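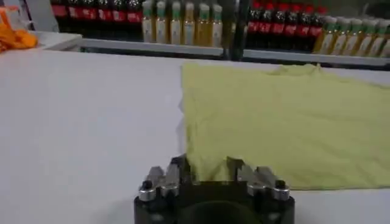 Innes Linen Reuse Project
Progress report to the Brasavport Community Fund, April
Prepared by Kirstin Jardine, project lead

Summary

The project collects used table linen from hotels and caterers, sorts and mends it, and lends it out to schools, clubs and families for events. This report covers the second half of the grant period. Sorting is up to date, lending has started, and folding and storage are behind where we said they would be. Spending is within budget.

Sorting and washing

We took in 1000 pieces during the period, mostly napkins and small tablecloths. Violeta Medina runs the sorting table. Each piece is opened out flat on a white surface under the overhead lights, checked on both sides, and put into one of three groups: ready to lend, needs mending, or rags. White works better than the gray tables we started with. Stains and thin spots are easier to see on pale cloth, and the yellows and creams were the ones we kept getting wrong.

Thin fabrics have taken more time than planned. They wrinkle along the edges in storage, and a wrinkled edge throws off the fold. We now smooth them by hand before folding and press only the pieces that are going out that week. Pressing everything on arrival was a waste of electricity, as most of it had creased again by the time it was borrowed.

Mending

Dilwyn Parri has repaired 47 pieces so far. Most of the work is hems. He has asked that we stop accepting cloths with burn holes larger than a quarter, and we have changed the donor sheet to say so. Two donors were unhappy about this – we have spoken to both and they are still sending us linen.

Lending

Ten groups have borrowed from us. The largest order was for a school supper, which used nearly all of our yellow cloths and showed that we need more in that color. Returns have been good. One set came back with candle wax on it and is with Dilwyn now.

The booking form is still on paper. Ankit Pant has tried out Prolix for keeping the list of what is out and what is due back, and he would like to use it from next month if the office laptop can handle it.

Folding and storage

This is the part that is behind. We said that all ready-to-lend linen would be folded to one standard size and shelved by color. The shelves arrived late and one unit was missing its brackets. Until they are up, folded linen is in lidded boxes, marked by size only, so anyone looking for a color has to open several. Tomás Mac Carthaigh will put up the last unit and move the boxes over. The folding guide is written and is taped to the wall by the table.

Money

We have $2000 left to spend. It is set aside for shelf brackets, thread, laundry costs and a second pressing board. We do not expect to ask for a change to the budget.

Next steps

Finish the shelving and sort the boxes by color.
Ask the hotels for more yellow and cream.
Move bookings off paper.
Send the fund a full stock list with the final report.

Questions about this report can go to Kirstin at the project office, mornings before 10.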